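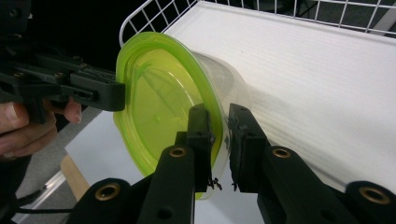
The Wanwood Gripper Club is a student robotics club, and I should say up front that I've been a member for long enough to be a poor judge of it. It was started by Kirsty Tawhiri, who wanted a place where students could work on the hands of robots and leave the wheels to somebody else. Most of what we do is practice with hand-held grippers, two at a time, on things you'd find in any kitchen. Lidded containers are the classic task. A clear plastic one with a lime-green lid gets a black gripper from each side, and the one in front has to pinch right at the rim, with one pad on the outer face of the lid and the other behind it. It looks easy. Try it!

Name and early days

The club was called Kakmont at first, after the building where it met, and you'll still hear older members use that name. The first group was six people with one working gripper between them, so there was a lot of standing around and giving advice. Folke Sæther drew the second design, the Plelasel, over a December break, and it's still the one new members learn on (it has been patched so many times that I doubt much of his drawing is left, but we keep the name).

How a session runs

People work in pairs. Some pairs split the grippers, one each, and some have one person hold both while the other keeps notes. I like holding both -- you feel right away when your two hands disagree about where the lid is going. Clear plastic is the hardest material for most of us, and the usual beginner mistake is to squeeze the wall of the container too low, where it flexes. Duygu Şimşekoğlu teaches the rim grip to everyone in their first week and she's very patient about it, far more than I'd be.

Each pair writes up its tries in a shared log, dropped lids included. Finger pads get changed when they start to slip, and there's always an argument over who used them last.

The Ağca Cup

The club's own contest is the Ağca Cup, a four-round event in which pairs open, move and close containers of different shapes. The top score is 200. Kevser Dağdelen and Timothée Gilbert won the one held on 22 Jun 2022 with 134, after a final round where both leading pairs had trouble with an oval lid that just wouldn't seat. Scores have gone up since then, though the judges have also gotten kinder about crooked lids, so I wouldn't read too much into it.

Joining

Any student can join, with or without building experience. New members start on pads and screws, then move on to the Plelasel after a couple of sessions.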